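Briner Rotary Cutter, Large Handle
Item no. 1739
Sold by Somcombe Sewing Supply
In stock. Ships in two working days.

The Briner is a rotary cutter for quilting cotton, linen, felt and light canvas. It takes a round steel blade that rolls along a ruler and cuts straight through up to six layers of quilting cotton. Heavier cloth should be cut in one or two layers.

The handle is longer than on the standard Briner and slightly thicker in the middle. It suits medium and large hands. The blade can be mounted on either side, so the same cutter works for left-handed and right-handed use. Changing sides takes a minute and needs no tools.

The blade guard is a sliding cover that you push back with your thumb. It does not close by itself. Push it forward every time you put the cutter down, even if you are only reaching for the ruler.

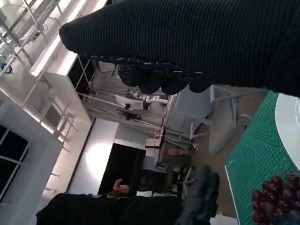

Dong-hyun Ok writes: I switched from the squeeze-handle kind after my wrist started bothering me. With this one I can cut strips for a whole quilt top in one evening. The guard took some getting used to and I forgot it a few times in the first week. I would buy it again, but I wish it came in a color other than gray.

What is in the box
Cutter with one blade fitted
One spare blade in a plastic case
Printed card with blade-changing steps

The cutter is not supplied with a mat or ruler. Any self-healing mat made for rotary cutters is fine. Do not cut on glass, stone or a kitchen board, as all three dull the edge within a few strokes. Acrylic rulers should be at least as thick as a coin; thin plastic school rulers let the blade ride up over the edge.

Changing the blade
Close the guard. Unscrew the nut on the back and lay the parts out in the order they come off: nut, curved washer, blade, screw. The curved washer goes back with its hump facing you. If the blade will not roll after you put it back together, the washer is upside down or the nut is too tight. Tighten it until the blade stops wobbling, then back it off a little.

Old blades go in the empty half of the spare case. Tape it shut when it is full and check with your town about sharp metal waste.
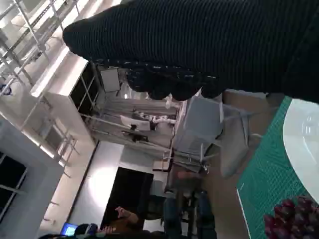
Does it take blades from other makers? I have a drawer full of Plurbridge ones and would hate to throw them out.

Reply from Somcombe: Plurbridge blades in the same diameter fit, and we have used them in the shop. The center hole is slightly larger, so the nut needs to be a bit firmer than usual. Blades with a star-shaped hole also fit. Pinking and wave blades do not, as the guard will not close over them.

Care
Lint builds up behind the blade, especially after felt or batting. Take the blade off now and then and wipe both sides with a dry cloth. One small drop of sewing machine oil between the blade and the handle keeps it rolling. Wipe off any extra before you cut light fabric.

Skipped threads at regular spacing mean there is a nick in the blade. It cannot be sharpened well at home.
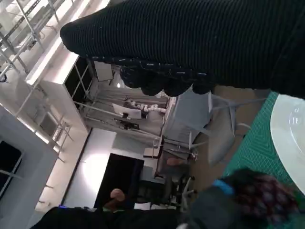 Dragica Krasniqi asked whether the large handle fits the Villanueva wall rack, and it does, though only on the two outer hooks. The inner hooks are too close together. The standard Briner fits all of them.

Price and packs
Single cutters and shop packs of 11 are both available. Shop packs come without the printed card. Spare blades are sold in fives. Schools and sewing groups can order on account; use code 773 on the order form and we will send the invoice with the goods.

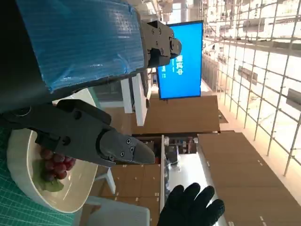 Orders over $400 ship free within the lower states. For Alaska and Hawaii we will quote by email before charging anything.

Returns
Unused cutters can come back within a month of delivery in the original box. Opened blade packs cannot be returned. If a cutter arrives with a damaged guard, do not try to use it. Write to us with the item number and we will send a replacement.

The shipment that was short of spare blades in July has been made up. If yours came with an empty case and you have not heard from us, get in touch.

Page updated Tue 28 August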